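How I Keep Vegetables in a Basket on the Table (And What Stays Out of It)

I put off buying a real produce basket for years because I figured everything would just go limp in there. Our fridge drawer was where vegetables went to be forgotten, though, so last November I finally gave in and started keeping the week's produce out on the kitchen table where I'd see it. I love it! But there's a little bit of a method to it, so let me walk you through how I do mine.

Onions beside the basket, greens in it.
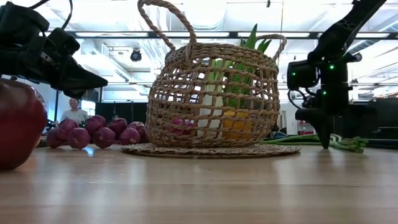
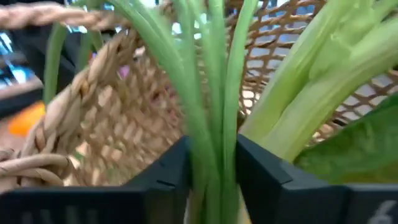

Do green onions really keep in a basket?
For a day, sure. If you want them to last longer than that, stand them in a jar with an inch of water or wrap them in a damp towel and put them in the fridge.

Okay, so on to the basket. You want an open weave, the kind with real holes in the sides. I looked at a really pretty one from Honorato that was woven tight as a drum and put it back. Air has to get through or the bottom layer sweats. Mine was $49, which is more than I like to spend on a thing that holds squash, but the cheap one I had before it (a Civo, I think, the tag is long gone) dropped little bits of straw in everything.

Put something under it. A round woven placemat is perfect, and it saves your tabletop from scratches when you drag the basket over to make room for dinner, which I do every single night.

Now the loading. Dry everything first! I rinse only what I'm about to eat, and if the farm stand has been hosing down the greens again I roll them up in a dish towel and leave them while I unpack the other bags. Heavy things go on the bottom. That's squash, eggplant, a pineapple if it's a pineapple week. Then the tall stuff, leeks and celery and green onions, standing up along the inside with the root ends down. Tuck them in snug so they hold each other up. If you lay them flat they get squashed and you'll find them at the end of the week looking very sad.

Leafy things go in last, loosely, and those are what I cook first. I give greens 2 days on the table, tops, and in the summer they go straight to the fridge and never see the basket at all.

Onions I leave out. They want to be dry, and if they sit down in the basket under the greens they pick up the damp and the skins go slimy. Right on the table next to it is fine for a few days. Potatoes go somewhere else entirely, in a dark cupboard, away from the onions.

Apples I also keep out, at least a little way off. Ripe apples give off a gas that hurries everything else along, and I lost a nice head of lettuce that way before my neighbor Kittipong Paisan clued me in. He used to help run the produce stall at the Wendgate market and he's still pretty strict about it -- I've seen him move fruit around in other people's kitchens.

Every 3 days or so I take the whole thing apart. Everything out, basket upside down over the sink, a good shake, then a dry brush around the rim where the onion skin bits like to hide. Don't soak it. If something leaked, wipe it with a barely damp cloth and let it dry all the way before you fill it again -- overnight if you can stand it.

Anything bendy at that point goes in a soup pot with whatever stock I have. I'll post the soup next time, it's the leek one I made for the Jirnby potluck and a couple of you have been asking.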